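Technical Author, Safe Operation of Service Robots (fixed term)

Livutby, Harkville site
Closing date for applications: 24/05/2025

Livutby runs service robots in occupied buildings and writes the operating rules that go with them. We are recruiting one technical author to revise our site rulebook for mobile robots that work in rooms people also use. The post is full time, based at Harkville, with visits to our second test building at Greenwood.

Background

The current rulebook has 148 clauses. Most were written for fixed cells behind guarding and were later adapted to mobile units. An internal review in February found that 40 of them cannot be checked by an operator on shift, either because the wording is vague or because the clause refers to equipment we no longer use. These 40 clauses are the first task of the post. 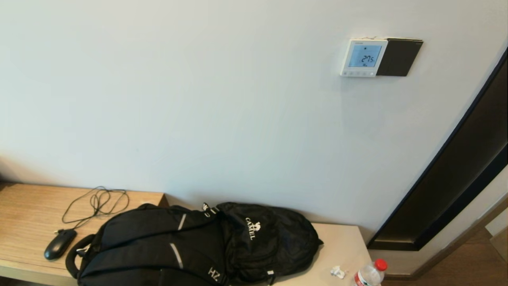
Room condition checks are the part of the rulebook most in need of rewriting. The present text says that surfaces must be "suitably clear" before a unit is started, and leaves the operator to decide what that means. A wired mouse with its cable in loops, a backpack with straps and a carry handle, and a bottle on the same bench present different snagging and tipping hazards, and the new clauses must treat them separately. The same section covers ambient temperature: a wall panel reading of 27.5 has to be recorded in a set form, with the unit of measurement and the position of the panel. Door frames, changes in bench height and narrow gaps are dealt with in the section after it.

Duties

Rewrite assigned clauses so that each states one requirement and one method of checking it.
Observe operators at work and record where practice departs from the written rule.
Maintain the cross-reference table between our clauses and the published safety standards we follow.
Prepare incident summaries for the Sernbridge working group – 3 per year, each no longer than 590 words.

Requirements

Experience of writing procedures, standards or work instructions in a technical setting.
Ability to read a risk assessment and question it.
Clear written English. A sample of edited work will be requested at interview.
Knowledge of robot safety standards is useful – training is given where it is lacking.

How to apply

Send a CV and a covering letter of one page to Pauline Entwistle, Standards and Procedures, Livutby, Harkville. The letter should name one safety rule you have found unworkable and set out how you would reword it.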